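6/4/18

**NOTA DE PRENSA**

# Vekico presenta «Media Hora Sin Nada», un programa de paseos para quienes ya no recuerdan cómo se pasea

*La editorial lanza una guía impresa y un calendario de salidas en las que no se escucha, no se mide y no se aprovecha absolutamente nada*

Vekico, editorial de guías prácticas y cuadernos de ocio, anuncia la publicación de *Media Hora Sin Nada*, un librito que enseña a caminar treinta minutos sin destino, sin auriculares y sin la sospecha de que uno debería estar haciendo otra cosa. La casa es consciente de que cobrar por explicar algo que cualquier abuelo hacía gratis después de comer tiene su punto de descaro. Por eso lo vende a 12 euros y no a más.

El título llega a las librerías en julio, mes en el que, según la experiencia de la editorial, todo el mundo promete salir a andar por las tardes y acaba viendo por la ventana cómo salen a andar los demás. Le acompaña un calendario de paseos abiertos al público en Nernar y Arwood, cuyas bases se detallan más abajo y caben en un posavasos.

## El problema, si es que lo es

La idea surgió durante la preparación de otro libro de la casa, un manual de caminatas urbanas que incluía recorridos cronometrados, ejercicios de respiración para los semáforos y una tabla de calorías por tipo de acera. El manual iba muy avanzado. Tenía hasta un capítulo sobre cómo atarse los cordones de manera consciente. En la última lectura de pruebas, el equipo comprobó que para seguirlo al pie de la letra hacía falta llevar el teléfono en una mano, el libro en la otra y un lápiz entre los dientes, y que en esas condiciones lo más probable era acabar contra una farola.

El manual se guardó en un cajón, donde sigue, y en su lugar se encargó un texto mucho más corto. Tanto que el autor pidió que se le permitiera recortarlo un poco más, y se le permitió.

«Hemos publicado guías para aprender a doblar mapas, a podar geranios y a soportar una sobremesa», señala la editorial. «Ninguna nos había costado tantas reuniones como esta, que en el fondo dice: salga usted y luego vuelva».

## Qué contiene el libro

*Media Hora Sin Nada* tiene 50 páginas, varias de ellas en blanco. No son para tomar notas. El papel elegido, un satinado que repele casi cualquier bolígrafo, fue objeto de una larga discusión con la imprenta, que lo consideraba un defecto y quiso hacer un descuento. La editorial aceptó el descuento.

La primera parte se ocupa de los preparativos. Se recomienda calzado que ya se tenga, ropa que ya se lleve puesta y dejar el móvil en el cajón de los cubiertos, por ser el lugar donde menos personas van a buscarlo. Hay un apartado para quienes temen una urgencia, con una lista de las urgencias que la humanidad resolvió antes de que existiera el teléfono de bolsillo. La lista es larga y en general acabó bien.

La segunda parte trata del paseo en sí. Se abordan cuestiones como la velocidad (la que salga), la postura (vertical, preferiblemente), los saludos a desconocidos y qué hacer con las manos, asunto al que se dedica el capítulo más extenso. También se explica cómo comportarse cuando uno se encuentra a un vecino que pregunta adónde va. La respuesta «a ninguna parte» suele inquietar, de modo que se ofrecen alternativas, entre ellas «por ahí» y un gesto vago con la barbilla.

La tercera parte está dedicada al regreso, y advierte contra la tentación de contarlo.

Cierra el volumen un apéndice para casos difíciles: personas que convierten cualquier paseo en un recado, personas que caminan dictando mensajes y personas que, al pasar junto a un banco, calculan cuántas flexiones podrían hacer en él. A estas últimas se les aconseja empezar por cinco minutos y subir la dosis poco a poco.

## Los paseos de julio

Para acompañar el lanzamiento, Vekico organizará 2 salidas semanales, una en Nernar y otra en Arwood. La inscripción es gratuita y no obliga a nada, ni siquiera a acudir. Las condiciones son las siguientes:

- Se sale a la hora anunciada. Quien llegue tarde puede pasear en sentido contrario y cruzarse con el grupo.
- Duración: media hora. Si alguien quiere seguir, sigue por su cuenta.
- No hay guía, megáfono, camiseta conmemorativa ni foto de grupo.
- Se admiten perros, que en esta materia nos llevan ventaja.
- Los podómetros se quedan en casa. Los relojes que felicitan a su dueño, también.

El punto de encuentro se comunicará por carta a los inscritos. La editorial reconoce que el correo postal no es el sistema más ágil y que alguna invitación llegará en agosto. En ese caso se ruega al destinatario que salga igualmente. 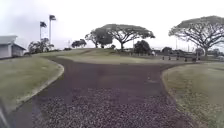
*Foto: archivo Vekico*

Los itinerarios se han elegido por su falta de interés monumental. Se han descartado miradores, cascos históricos y cualquier lugar con panel explicativo, pues está comprobado que ante un panel explicativo la gente se detiene, lo lee entero, no retiene nada y sigue andando con remordimientos. Tampoco se pasará por delante de cafeterías durante los primeros veinte minutos. A partir de ahí, la organización se declara incapaz de imponer disciplina.

## Con la colaboración de Chornovol

La papelera Chornovol, proveedora habitual de la casa, se suma a la iniciativa con un marcapáginas que se entrega con cada ejemplar. Se trata de una tira de cartulina sin impresión alguna. El primer diseño llevaba una frase motivadora; el segundo, la misma frase en letra más pequeña; en el tercero se cayó la frase y ambas partes respiraron. Chornovol quiso hacer constar su logotipo en el reverso, y se le agradece que, tras pensarlo, desistiera.

La tirada inicial es de 1.000 ejemplares. La editorial no prevé versión digital ni aplicación. Tampoco habrá audiolibro, pese a que una distribuidora propuso grabarlo «para escucharlo mientras se pasea». Se le contestó con amabilidad y se le envió un ejemplar.

## Disponibilidad y contacto

*Media Hora Sin Nada* podrá encontrarse en librerías a partir de julio, por lo general en la sección de deportes, a veces en la de autoayuda y, en un establecimiento de Arwood que ya ha hecho su pedido, junto a la caja, entre los caramelos y las pilas.

Los medios que deseen un ejemplar de lectura pueden solicitarlo al departamento de prensa de Vekico, en Nernar. El departamento atiende por las mañanas. Por las tardes sale un rato, y no se lleva el teléfono.

**Sobre Vekico**

Vekico publica guías breves sobre asuntos domésticos y de tiempo libre. En su catálogo figuran *La siesta en silla*, *Cartas que conviene no enviar* y *Geranios: una tregua*. Tiene su sede en Nernar, en un segundo piso sin ascensor que la empresa no considera ejercicio.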